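Isavbridge 开放日参观记录：Toketti 仿真套件

十一月去了一趟 Isavbridge 的开放日，目的只有一个：看 Toketti 能不能替换我们组现在用的仿真环境。以下按参观顺序整理，宣讲部分略去，只记与选型有关的内容。

场地与流程

签到在一楼，领到胸牌和一张分组表。上午是总体介绍，下午分两组进演示间，每组 90 分钟。我在第二组，带队的是应用工程师 Trinh Kim，负责场景资产的 Sosina Yilma 中途加入，后面关于渲染和随机化的问题基本由她回答。

演示间里有六台工作站，参观者可以自己操作，账号权限和试用版一致。硬件比我们组的机器好一档，所以下面涉及速度的部分只能作参考，回来后需要在自己的机器上复测。

套件构成

Toketti 分三块出售：仿真内核、场景库、任务接口。三块可以单独授权，但场景库依赖内核的材质系统，单买没有意义。任务接口提供 Python 绑定，也留了一层 C++ 接口，文档里 C++ 部分明显较薄，几个回调函数只有签名没有说明。我当场指出来，Trinh Kim 说下一版文档会补，没有给日期。

场景库目前收录 251 个室内场景，大部分是桌面操作类：一张桌子，一台机械臂，若干小件，外加完整的房间。房间部分做得比我预想的细，墙面、地面、窗、挂钟之类都是独立资产，可以单独替换或关闭。Sosina Yilma 的解释是，他们早期的场景只有桌面和纯色背景，视觉策略换到实验室后对背景非常敏感，后来才把房间补上。这一点与我们自己的经验一致。

机械臂模型方面，随套件附带四种，另外支持导入 URDF。我带了一份我们自己的 URDF 去试，第一次导入失败，报错信息指向网格路径；把相对路径改成绝对路径后通过。碰撞体由网格自动生成，凸分解的参数可以调，默认值偏粗，夹爪指尖附近会出现多余的体积，抓薄件时影响较大，需要手工改。

上手操作

每台工作站预装了同一组练习，内容是在桌面上接近并夹取小件。流程如下。

先选场景和机械臂，加载时间可以接受。然后设置观测：相机位置、分辨率、是否输出深度和分割。相机可以用鼠标拖，也可以填数值，两种方式的数值会同步，这一点比我们现在用的工具方便。

接着设置随机化。可随机的项目包括桌子朝向、物体位姿、光源方向与强度、墙地材质、相机扰动。每一项有独立的种子，固定其中几项、只放开一项是允许的，做消融实验时很有用。不足之处是材质随机化没有约束机制，地面会抽到污渍很重的贴图，墙面也可能和桌面颜色接近。Sosina Yilma 认为这属于有意为之，分布宽一些没有坏处。我保留意见，至少应当提供一个权重表。

最后是控制。练习默认用末端位姿增量控制，控制频率可改。我把频率调低后，末端在接近物体时出现小幅来回摆动，调回默认值后消失。关节空间控制也试了，没有发现问题。

接触与阴影

下午的时间有一半花在这两件事上。

接触部分，我关心的是薄板类物体。我们的产线上有一道工序要从盒子边缘取薄片，现有仿真里薄片经常穿进盒体，或者在夹爪未接触时自行滑动。在 Toketti 里搭了一个近似的布置，默认步长下仍能看到轻微抖动，把子步数加倍之后明显减轻，代价是速度下降。Trinh Kim 建议对薄件单独启用连续碰撞检测，不必全局加子步。按他的说法设置后，薄片静置稳定，夹取时的表现来不及细测。

阴影部分，默认是实时阴影贴图，边缘有锯齿，机械臂的影子落在桌面上时尤其明显。打开高质量模式可以改善，但批量采集时吞吐会降下来。对我们而言，锯齿阴影不一定是缺陷，要看策略网络是否会把它当作线索。这个问题现场没有结论。另外，场景中的深色机械臂在浅色墙面前对比度很高，暗部细节则丢失较多，连杆之间的边界不容易分清。如果要用 RGB 做关键点检测，需要先调光源，或者给机械臂换一套浅色材质。

与 Marras 的对比

我们组目前用的是 Marras，所以逐项问了差异。Marras 的刚体求解更稳，软件也更老，社区里能查到的问题多。Toketti 的场景资产和随机化接口更完整，观测配置更直观。两者的任务接口不兼容，但 Isavbridge 提供一个转换脚本，只处理场景描述，不处理奖励函数和终止条件。我看了脚本源码，结构简单，自己扩展不难。

并行方面，演示用的配置同时跑 70 个环境，界面没有卡顿。关掉渲染以后还能再加，上限没有测。日志默认写在一个文件里，并行数量大时不好查，可以在配置中改为按环境分文件，这个选项埋在第三级菜单，手册中没有索引。

真机接口

套件的另一个卖点是与 Bestomov 控制器的对接。演示间隔壁有一台真机，由工程师操作，参观者只能看。流程是先在仿真中录制一段轨迹，再下发到控制器执行。演示的轨迹比较保守，速度低，没有接触。看完之后我问了三个问题：通信中断时控制器如何处理，仿真与真机的关节限位由哪一侧负责校验，时间戳以谁为准。答复依次是：控制器保持当前位置并报警；两侧都校验，以较严格的一侧为准；以控制器时钟为准。第二个答复需要看到文档才能采信，手册的公开版本里没有这一节。

授权与支持

授权分浮动和单机两种。浮动授权需要内网部署授权服务器，断网后可继续使用 24 小时，超过后仿真内核拒绝启动，但场景编辑器仍可打开。我们的采集机放在隔离网段，这一条要和信息部门先确认。价格不便在这里写，报价单已归档。

技术支持走工单，工作日响应。问到源代码时，对方答复内核不开放，任务接口和转换脚本开放。自定义传感器可以通过插件接入，插件示例有两个，一个是力矩传感器，一个是简化的触觉阵列，后者只输出法向力。

待办

回来后申请了试用版，安装过程顺利，只有显卡驱动版本需要升级。接下来要做的事：在我们自己的机器上复测并行吞吐；用薄片工序的实际尺寸重建场景，比较连续碰撞检测开关前后的夹取成功率；把现有的两个 Marras 任务迁移过来，记录工时；核对限位校验的文档，Trinh Kim 答应另发一份。

复测用的起始场景选了库里自带的桌面夹取房间，机械臂和材质都没有改，随机化全部关闭，光源保持出厂设置，后续的对比以它为基线。

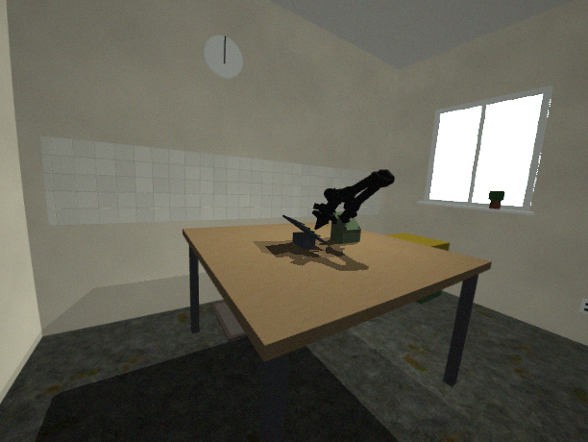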